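Did Gideon really beat an army with only 300 men?

Asked Apr 29, 2018

Our study group in Rorkcombe is going through Judges, and I got stuck on chapter 7. Gideon starts with thousands, sends most of them home, and ends up with 300 carrying trumpets, jars and torches. Then the Midianites panic and turn on each other. I'm not trying to be awkward, but is there anything outside the Bible to back this up? The leader's handout just says "archaeology confirms it" and gives no source. I asked for one in October and I'm still waiting.

2 answers

Toltemo
I'd be wary of that handout too. As far as I know there is no inscription or battlefield find that can be tied to this fight, and I wouldn't expect one. A night raid on people living in tents leaves very little in the ground. 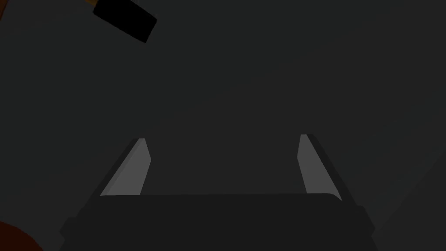
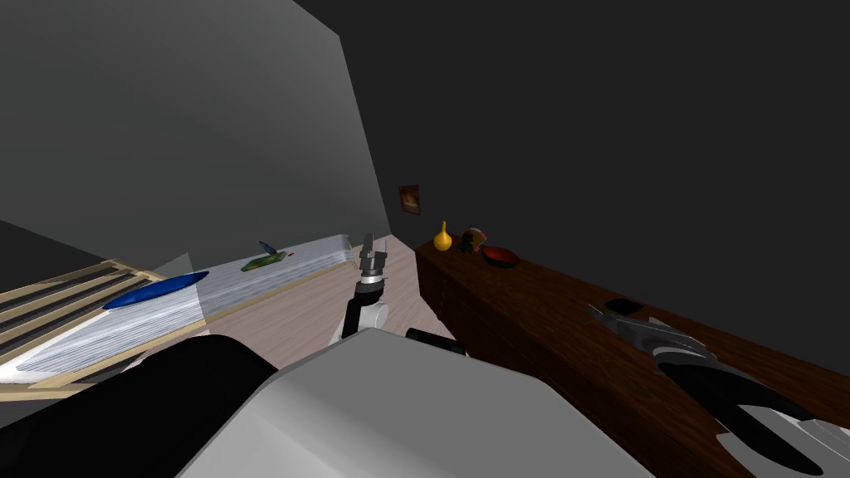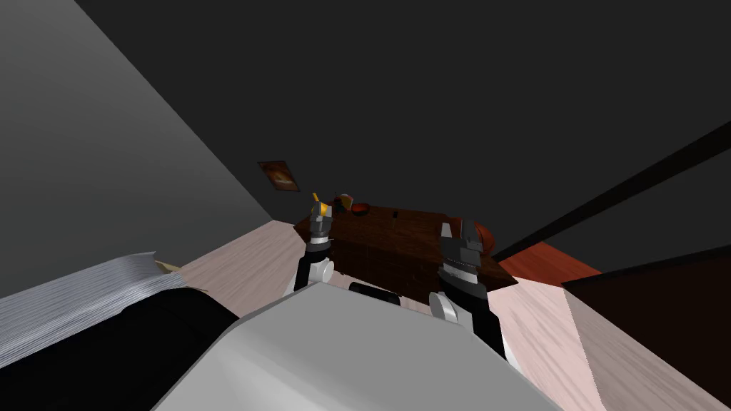 What you can fairly say is that the tactic isn't silly. Noise and sudden light at the change of the watch would frighten most camps. That makes the story possible, and possible is a long way short of confirmed. The bigger trouble for me is the size of the enemy in chapter 8, which looks very high for that time and place. Some people think the Hebrew word for "thousand" could mean a clan or a unit. Maybe, but I notice it only gets brought up when a number is awkward.

Read chapters 6 to 8 in one go before your next meeting. Verse 2 of chapter 7 tells you why the army is cut down, and it has nothing to do with tactics.

Prekenura
It's in Hebrews 11 as well so that settles it for me. Gideon is named in verse 32. Look at Judges 6:36 too, about the fleece, he had doubts himself.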